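Two Arms and a Suitcase: What Changed on the Handling Bench at Tarnthorpe

Vaughan Rutherford has run the handling bench at the Tarnthorpe returns center for long enough to have done most of its jobs by hand. The center takes in hard-shell luggage sent back to retailers, checks it, and sorts it for resale, repair or scrap. In July it began moving part of that work to two-arm cells supplied by Sternivham, an integrator that also does the service calls.

Rutherford's title is now cell lead. He was previously a bench inspector. "The pay grade went up one step and the lifting went away," he said. "Everything else about the change takes longer to explain."

The center handles 700 cases on an ordinary Monday, which is the heaviest day because of weekend drop-offs. Before the cells, each case was lifted onto a bench, turned by one person, and looked at on all sides. The turning was what caused the injuries. Rutherford said the shell of a large case gives the hands very little to hold, and that inspectors tended to catch it by a wheel.

"A wheel is the worst place to take hold of it. It swivels. We told people that in training and they did it anyway, and so did I."

The arms cannot be told in the same way. Each new move is taught on a test cell by an operator, repeated until it is stable, and then copied to the production line. Rutherford spends most mornings there.
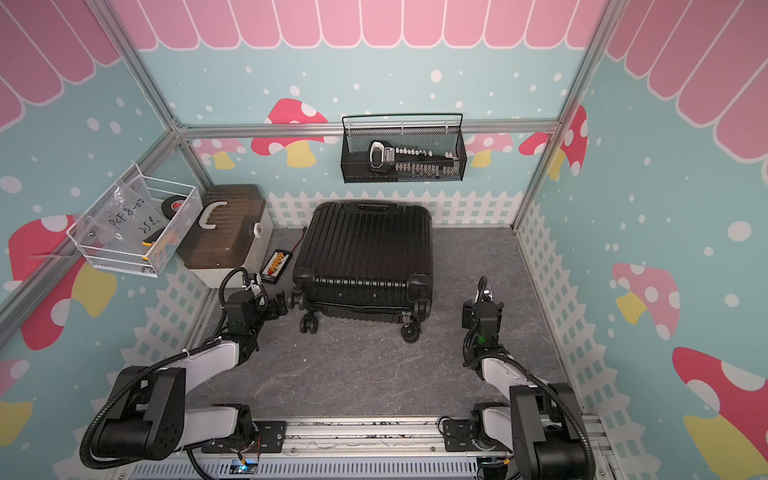 A case at the test cell with its wheels toward the rail, one gripper on either side.

Asked what he looks for during a teaching run, Rutherford listed clearance first. The grippers have to come in close to the shell without striking a wheel, and the wheels differ from one maker to the next in size and placement. He wants the two arms to arrive together. If one touches early, the case rolls or slides, and the other arm closes on a position that is no longer correct.

"People assume the grip is the hard part. Most of my notes are on the approach."

The notes are kept in a log that stood at 1073 entries when we spoke. An entry gives the case type, the start position, the move attempted and the reason it was stopped. Rutherford writes them himself and does not like the dropdown menu that Sternivham provided, which has one option for "slip" and none for the direction of the slip. He has asked for that to be changed. For now he types it into the comment field.

The question of jobs came up early in the conversation and he did not avoid it. The bench had two inspectors per shift at each station. It now has one, who covers two stations. Those who left the bench went to repair, where there was a backlog, or to the sister site at Kurnstead. One took a settlement. Rutherford said the moves were handled fairly but that the notice was short.

"We were told on a Monday and the first cell was on the floor the same week. I would have wanted a month. You can't ask a person to teach a machine their job and plan their own transfer in the same five days."
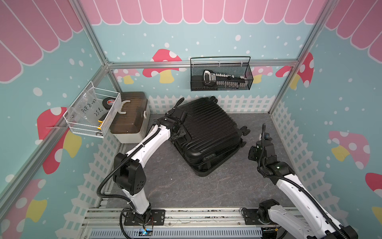

Position is the subject he returned to most. A human inspector does not notice whether a case has been set down straight, and corrects for it without thinking. The cell has to be taught each variation, or be taught to straighten the case before anything else happens. A case lying shell up and at a diagonal to the walls is, in Rutherford's terms, a separate start position, and gets its own set of runs. With the grooved side on top there are few features to take hold of, so he begins at a corner. He sets a target of 60 clean runs per start position before a move is released. The supplier's figure was lower. Rutherford kept his own, and the site manager backed him.

The inspectors who remain have taken on work that used to belong to maintenance. They check cable routing at the start of a shift, look over the rail bolts, and clear stopped moves. Sternivham gave two days of training. Rutherford considers that enough for the checks and too little for clearing stops, and he has written his own guide, which Kurnstead has since asked for.

He does not miss the turning. He does miss handling the cases, in one respect: he could feel a cracked liner or a loose axle while lifting, and the cells do not report either. Those faults are now found in repair, if the case goes there. A force-reading update is due after the next 2000 production cycles.

"Until then I still pick one up now and again," he said, "and give it a shake."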